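Small Press Publishing: Course Handout 6
The Chapbook: Length, Sequence, Print Run
March 13, 2023

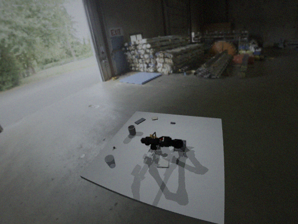 A chapbook is a short, usually stapled book of poems from a small press. For this course the working limit is 60 pages, covers not counted. Anything longer needs a glued spine, and the costs in Handout 5 no longer apply.

1. Page count

Saddle-stitched books are made from folded sheets. Each sheet gives four pages, so the total must divide by four. A manuscript of 15 one-page poems does not make a 15-page book. Add a title page, a copyright page, a contents page and a page for acknowledgments, and the count is 19. The next multiple of four is 20, leaving one blank. Put the blank at the back.

Poems that run over one page should start on a left-hand page where possible, so that the reader sees both pages at once. Check this before the contents page is set. Moving one poem late in the process usually moves all the ones after it.

2. Sequence

Read Eshun, "Ferry Poems" (course packet). The first edition, from Konow, prints the poems in order of writing. The second, from Vivcombe, groups them by addressee and drops the dates. Compare the placement of "Salt Account" in each. In the Konow edition it reads as a break in the argument; in the Vivcombe edition it opens the last section and the quarrel seems to be over before it starts.

Dela Korletey's review objects to the regrouping on the ground that a love sequence depends on delay. Tetteh Darko's reply says the delay was an accident of the first printing. Both are in the packet. Be ready to argue one side with reference to at least two poems.

3. Print run

The usual first run for a press of this size is 200 copies. Set aside author copies, review copies and library deposit copies before working out income. Consignment copies are not sold copies - enter them on a separate line until the shop reports.

Worked case: Puseda printed a first book by Seidu Osei and sold 1,177 copies over four printings. The unit cost fell with each printing, but postage did not, and mail orders made up most of the sales. Recalculate the margin using the Handout 5 table, with postage first included in the cover price and then charged separately.

4. Terms

Colophon: note on type, paper and printer, normally on the last printed page.
Creep: the outward push of the inner pages in a folded book. Trim after stapling.
Imposition: the arrangement of pages on the sheet before folding.

Reading for next session: Addo, chapters 3 and 4. Bring a folded dummy of your own manuscript with page numbers written in by hand.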